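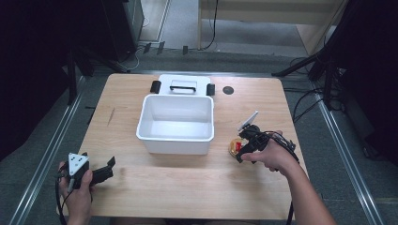
Home | Gallery | Reviews | Workshop notes | Contact

Bins With Lids: A Gallery for the Unconvinced

I have been told for years that a plastic bin with a latching lid will fix a messy room. The people who tell me this usually have a very large room. I own 11 of the things now, and my room is about as messy as it was, only the mess has handles.

So take this page as a grudging one. It covers the plain white kind with a lid that clips down at the sides, which is the kind everybody seems to end up with whether they meant to or not.

The bin and its lid

White plastic, open top, rounded rim, smooth walls inside. I will give it the smooth walls. Ribbed ones collect grit in the grooves and you can't wipe them out properly, whatever the label says. The black handle on the lid looks useful, and I suppose it is if you carry light things. I would still put one hand underneath. A handle on a lid is only as good as the two latches holding that lid on, and I have dropped a full box of wood screws down a flight of stairs learning this.

The small container

Next to the bin is a little round one, see-through, a sort of amber yellow, with something red showing inside. Small round containers are where my doubts get serious. They don't stack against anything square, they roll, and three of them in a big bin waste most of the floor of it. I keep one for washers. The Vonura catalog would like me to keep 35.

The tabletop

Light wood, with a thin dark scratch running across the grain on the left. I like a table with a scratch in it. Every storage article I read shows a spotless surface, and I don't believe any of them. My own table came from the Smits closing sale for 200 dollars and had a worse one by the first evening – my fault, a dragged vise. Sanding it out is supposed to be easy. I have not found it easy.

Would I buy another? Probably, and I would complain about it. If you want one, check that the latches can be bought separately. Flarivier told me theirs could, then didn't answer the next two emails.

Page updated 04/09/2021

3 comments

drawerperson: You are too hard on round containers. Put them in a shallow drawer and they behave fine.

Till Diekmann: The latches go before anything else does. I had the Direnden bins and lost four clips in one winter in the garage. Box itself is still good. I use a bungee cord.

mo_k: What do you use on the scratch? I tried a walnut and it just made the table smell like walnut.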